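Charger swap gets a second table as boxes pour in

October 16, 2023

If you have ever bought a new phone and ended up with yet another plug you didn't need, the people behind the Hisudell charger swap would very much like to hear from you. The swap, which started in April with one table and a biscuit tin of odd cables, has now passed on 524 power adapters to households in and near Ferkmont, and it's growing so quickly that a second packing table has been set up to keep up with the orders.

The idea is lovely and simple. People hand in chargers, leads and plug-in bits they have never used, or have used and no longer want. Anyone who is short of one fills in a form saying what they need to charge, and a match is packed up and sent out in the post. There's no charge for the adapter itself, only the postage.

Dorin Bratu, who set the whole thing going from his own living room, is thrilled with how it has caught on. "I thought I'd get a few from the neighbours," he said. "Then a lady turned up with a carrier bag full of them, all still sealed, and asked if I'd take her brother's as well. I said yes before I'd looked at what was in it!"

Sealed adapters are the easiest to deal with and go straight on to the packing table. They stay in their own retail box, which already tells the new owner what's inside, and then go into a plain cardboard box for the post. Bratu is a great believer in standing them upright, label facing the same way, so that a mixed order can be checked at a glance before the lid goes down.
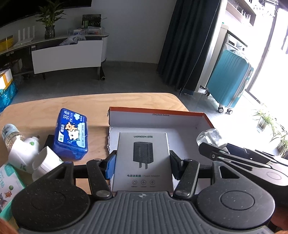

He is just as keen on using boxes again. Most of the cardboard comes from local shops, and a good deal of it arrives with the measurements printed on a flap, so it can be sorted by size without anybody hunting for a tape measure. Shallow boxes are the ones in demand at the moment. Deep ones need so much paper to fill the gap that they tend to be kept back for bigger bundles, such as the mixed orders that went to the Tiongson youth club over the summer.

Loose chargers take longer. Each one is looked over for cracks, bent prongs and scorch marks, then tried on a test lead before it's wiped down and given a paper tag with its output written on it. Anything that fails goes off for recycling. Bratu says people are often surprised by how much still works perfectly well after years at the back of a drawer, and he has kept a soft spot for the older, chunkier plugs, which turn out to be just what's wanted for bedside radios and baby monitors.

The form has been rewritten too, and it's much better for it. The first version asked for voltage and current, and plenty of people gave up halfway down. Now you can type in the name of the thing you want to charge, or simply copy out whatever is printed on the old plug, and the swap works out the rest. Since the change, the page has had 3154 visits, with requests coming in from well outside Ferkmont.

That has meant some late evenings, hence the extra table. Two people can now pack at the same time, one on single adapters and the other on bundles, and orders that used to wait over a week are usually ready in a couple of days. There is talk of moving everything into the old reading room on Umel Street if the winter is as busy as expected, though Bratu admits he'd miss being able to put the kettle on between parcels.

For now, the swap is especially short of folding travel adapters and long charging leads. It has more than enough headphones, thank you, and can't take laptop batteries or anything with a damaged cable. If you're handing in something that's still in its box, please leave the seal alone and don't write on the packaging. Small, clean cardboard boxes are welcome as well, flattened if possible.

Items can be left at the Hisudell front desk during opening hours, and the request form is on the swap's page. Orders for the next posting close at the end of the month.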